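ECON 214: Money and Banking
Handout 9: How a central bank keeps its policy rate where it wants it

Read this before the problem session. Bring the October balance sheet handout too.

1. Reserves

Banks hold deposits at the central bank. These are called reserves. A bank uses them to settle payments with other banks. The total amount in the system changes only when the central bank's own balance sheet changes, so one bank lending to another moves reserves but does not create them.

2. Scarce reserves (corridor)

When reserves are scarce, small changes in supply move the overnight rate. The central bank forecasts demand each day and adds or drains reserves to hit its target. The lending rate is the ceiling and the deposit rate is the floor.

3. Ample reserves (floor)

When reserves are plentiful, the demand curve is flat. Adding more does not move the rate much. The central bank sets the rate it pays on reserves, and the market rate stays close to it.

Worked case. The country of Narkmont has banking system reserves of 650 billion. Demand becomes flat at 598 billion. The central bank sells bonds worth 100 billion.

Reserves after the sale: 650 - 100 = 550 billion.

Since 550 is less than 598, the system is now on the sloped part of the curve. Expect the overnight rate to rise above the floor. Draw the graph and label both points. Many people last year shifted the demand curve here. The sale moves supply.

4. Who gets the floor rate

Money funds and other nonbank lenders usually can't earn interest on reserves. They may lend below the floor, and banks can borrow from them and keep the difference. An overnight reverse repo facility limits how far below the floor those rates go.
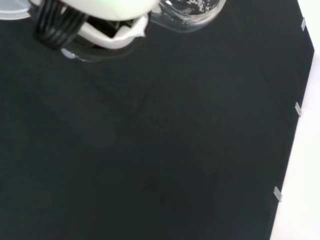

Hideaki Hoshino
Lecturer, Department of Economics

5. For the problem session

a) Redo the Narkmont case with a bond sale of 9 billion. Does the overnight rate change?
b) Explain why a central bank might stop shrinking its balance sheet before it reaches the kink.
c) Read the Stilitz chapter on payment shocks and write one paragraph on tax dates.

Answers go to Poppy Mellor by Dec 18, 2025. Handwritten graphs are fine.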